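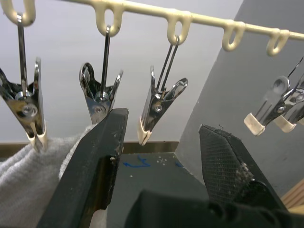 The clip hanger with the gray towel on it.

THE GRAY TOWEL

Getsemaní Orozco rented the upstairs of a house on Lullov Street, and the rent included the use of a clothesline that was no longer there. There were two posts in the yard. The landlady had said in November that she would put up new line, and then it was spring, and then it was summer, and Getsemaní dried everything in the bathroom.

She had a hanger for it, a cream plastic rail with loops along the bottom and metal clips hanging from the loops. It had come from her aunt's apartment. When her aunt died the cousins took the television and the good pans, and Getsemaní came by bus two days later and took what fit in a shopping bag. She took the hanger, a sewing tin and a gray towel.

The hanger was scuffed from being moved around. Her aunt had used it for baby clothes, then for work socks, then for the dishcloths from the bakery where she had a job until her knees quit. The clips still closed hard. They had pale rubber tips so they would not leave marks on the cloth, and if you caught your finger in one it hurt anyway.

On Tuesdays and Saturdays, when her aunt was alive, there had been a rule about who got which clips. Getsemaní had lived there from the age of nine until she was twenty, and her clips were the ones toward the window. If she hung a sock on the other side, her aunt moved it. She didn't say anything about it. She just moved it.

In July the water heater went out and the man from Riquelme came to look at it. He was in the bathroom a long time. When he came out he said the part would take a week, and he said, "You know your towel's dripping on the floor in there."

"It's drying," she said.

"You should wring it more."

She told him she would. After he left she went in and felt the towel. He was right, the bottom was heavy. She twisted it over the tub, a section at a time, the way you do with something too thick to twist all at once, and a good deal of water came out. Then she hung it back up by the corner. It only needed the one clip.

Her cousin called that evening. They had not talked since the funeral. He asked how the job at Mavum was going and she said it was fine, they had moved her to the front desk. He said his wife was cleaning out closets and had found a box with Getsemaní's school papers in it and did she want them.

"I guess so," she said. "Is there anything else in there?"

"Some photos. A recipe for something. It's in her writing, I can't read it."

"I can read it."

"It might be soup," he said.

He said he could mail the box, but it would cost twenty dollars, and she said she would come and get it. The bus to Jorkari left from behind the post office. She had not been back there all year. He told her they had painted the kitchen, so she would not be surprised by it.

She took a cold bath, a fast one, and then stood there with her hair wet and saw that the only towel she had clean was the one she had just wrung out. She used a T-shirt. She washed her socks in the sink with dish soap and carried them over to the hanger, and she put them on the clips closest to the window without thinking about it. The towel was on the far side, where her aunt's things used to go.

She looked at it for a minute. Then she took one of the socks off and moved it over next to the towel. It looked wrong. She left it and went to bed.

In the morning the sock was dry and the towel was not. She put on both socks, packed a sandwich, and found the shopping bag under the sink, the same one, with the handles stretched out. The box would probably not fit in it. She folded it up and put it in her purse in case the papers were loose.

On her way out she met the landlady on the stairs, carrying a package of clothesline still in the wrapper.

"I haven't forgotten," the landlady said.

"That's all right," Getsemaní said. "I'll be back tonight. I can hold the other end if you want to wait."

The landlady said she would wait.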